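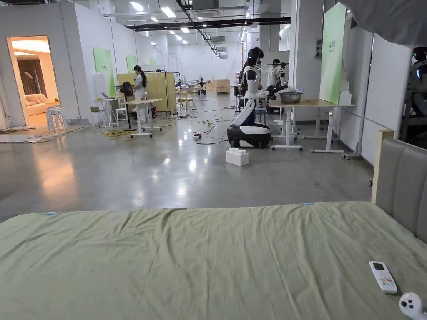
Support > Heating & Cooling > Andeneo split systems > Ticket: remote not changing setpoint

Status: open, waiting on parts
Raised by: Carola Grube, Darnau
Unit: Andeneo wall split, bedroom end

Tuesday, 7.40 am
Unit runs but won't take a new setpoint. Stuck on 18. Remote beeps, display changes, head unit does nothing. On/off works from the button under the flap so it's not dead. Colour of the status light is steady green, no fault code showing.

8.05
New batteries in. No change. Cleaned the contacts with a pencil eraser, one was a bit furry. No change.

8.20
Phone camera test on the remote, pointed it at the lens and held a button. Purple flicker, so the IR is going out. Remote probably fine then. Tried it from right under the unit, and from the bed, and from the doorway. Same each time.

8.50
Breaker off, left it a full 2 minutes, back on. Came back on 18 again. Louvre did its little dance on startup and parked where it should. Fan speed won't change either, forgot to say.

9.30
Rang Dvořáček (they did the install). Bloke on the phone reckons either child lock or the receiver board. Child lock is mode + timer held together. Held it for ages. Padlock symbol came on, held again, went off. Head unit ignored both. He said ok, receiver board.

10.15
Took the front cover off, power off first obviously. Filters filthy, washed them while I was there. The little receiver plug is seated properly, pulled it and pushed it back. No scorching that I can see. Wall behind is the old 1887 brickwork and it does sweat in winter, so maybe damp got in behind?? Someone please check that before a new board goes on or we'll be doing this again.

11.00
Dvořáček say board comes from the Umimberg warehouse, not stocked localy. Quoted 500 fitted. Asked whether it's under warranty, he has to check the serial. Sent him the number off the side sticker.

1.20 pm
Still no word on warranty. Do NOT approve the quote till he answers.

Workaround: flap button for on/off, leave it on 18 overnight and put up with it. Don't order a replacment remote, it's been tested.

To do
- chase warranty answer
- ask about the damp
- put the washed filters back once dry, they're in the laundry tub
- label the breaker, took me 2 goes to find the right one

CG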